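The night before the Kenduveck fair I couldn't sleep, so I went down to the hall in my slippers and played with blocks. I'm sixty-one! I don't care. There is no finer colour than the pink they used in Stockdale, and I will argue it with anyone.

My grandmother painted the first set in 1943, in a shed with a dirt floor and one good window. Six cubes, she told me, and the dog ate one. She said a tower only wants two to be a tower. The rest is showing off.

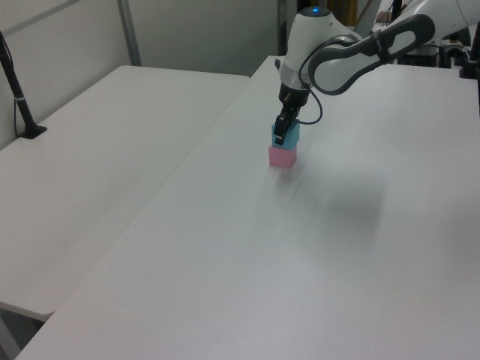
Words by Clornia
Fiction contributor

Blue over pink, then. That was always her order, sky on top of the galah, and she'd square up the sides with her thumbs and hold her breath, and so would we, all us kids lined up along the verandah with our chins on the boards. Oh, it was marvellous! You wouldn't believe how tall two blocks can look from down there.

I thought about her thumbs that night in the hall. The big white table was cool under my elbows and rain was going on the tin roof. I put the blue on the pink, nudged it a whisker to the left, nudged it back. Then I did it all again, for the sheer joy of the little click.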